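Asunto: Re: Entregables de Landdale, segunda temporada: pistas M&E y subtítulos
Fecha: 24/07/2022

Hola a todos:

Respondo por partes al mensaje sobre la entrega de Landdale y dejo al final lo que queda abierto.

> Hemos pasado el control de calidad a los dos primeros másteres de la
> temporada y el informe devuelve 472 incidencias. La mayoría son de
> subtítulos (duración mínima y separación entre rótulos). Las de audio
> son menos, pero bloquean la aceptación: la pista M&E viene con restos
> de diálogo en varias escenas de exteriores. ¿Se rechaza la entrega
> completa o se admite una corrección parcial? El contrato con Zaretti
> no lo deja claro.

Sobre el contrato. El anexo técnico que firmó Zaretti distingue entre rechazo de episodio y rechazo de componente. La M&E es un componente, igual que los subtítulos y los textless. Por tanto, se puede pedir la sustitución de la pista sin devolver el máster de imagen y sin que vuelva a contar el plazo de emisión. El plazo de corrección es de nueve días hábiles desde la notificación por escrito. Un aviso en esta lista no vale como notificación: tiene que salir por el portal de entregas, con el informe adjunto.

Sobre los subtítulos. He revisado el informe y una buena parte de las incidencias tiene el mismo origen. El fichero se generó a 25 fps y el validador lo leyó a 23,976, con lo que la deriva crece a lo largo del episodio y acaba marcando como errores unas separaciones que son correctas. Antes de enviar nada a Birnbridge conviene repetir la validación con la cadencia bien declarada. Calculo que quedarán unas 2 decenas de incidencias reales por episodio, casi todas de velocidad de lectura.

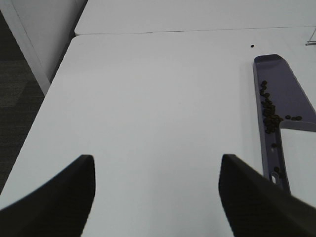
El episodio 2 tiene además un problema propio: el primer rótulo entra antes de la cabecera porque el código de tiempo de inicio está en 00:00:00:00 y el máster arranca en 10:00:00:00. Se arregla con un desplazamiento global. No hace falta rehacer el fichero.

> Otra cuestión: Kárason pide los guiones de posproducción de toda la
> temporada antes de empezar el doblaje. ¿Se los mandamos aunque falte
> el montaje definitivo de los últimos?

Yo enviaría solo los episodios con imagen cerrada. La temporada anterior se mandaron todos de una vez, hubo cambios de montaje en el tramo final y el estudio de doblaje tuvo que reajustar 1614 takes. Ese trabajo se facturó aparte y la discusión sobre quién lo pagaba se alargó hasta agosto. Si Kárason necesita el resto para el reparto de voces, se le puede pasar una lista de personajes con intervenciones aproximadas - marcada como provisional en todas las páginas.

En cuanto a la M&E, los restos de diálogo están en las escenas del muelle, donde el ambiente se grabó con los actores en plano. Birnbridge tiene que reconstruir el fondo con ambiente limpio y rehacer los pasos. No vale bajar el nivel de la pista en esos tramos: el doblaje quedaría con huecos audibles y la sonoridad se saldría de la norma R128.

Pendiente:

- Revalidar los subtítulos a la cadencia correcta y volver a subir el informe.
- Notificar por el portal el rechazo de la M&E como componente.
- Confirmar con Zaretti si acepta la mezcla estéreo como provisional mientras llega la 5.1.
- Pedir a Birnbridge los textless de los créditos finales, que no figuran en ninguna de las entregas.

El último punto no aparece en el informe porque la plantilla de control no lo comprueba. Habría que añadirlo.

Un saludo

Coordinación técnica de entregas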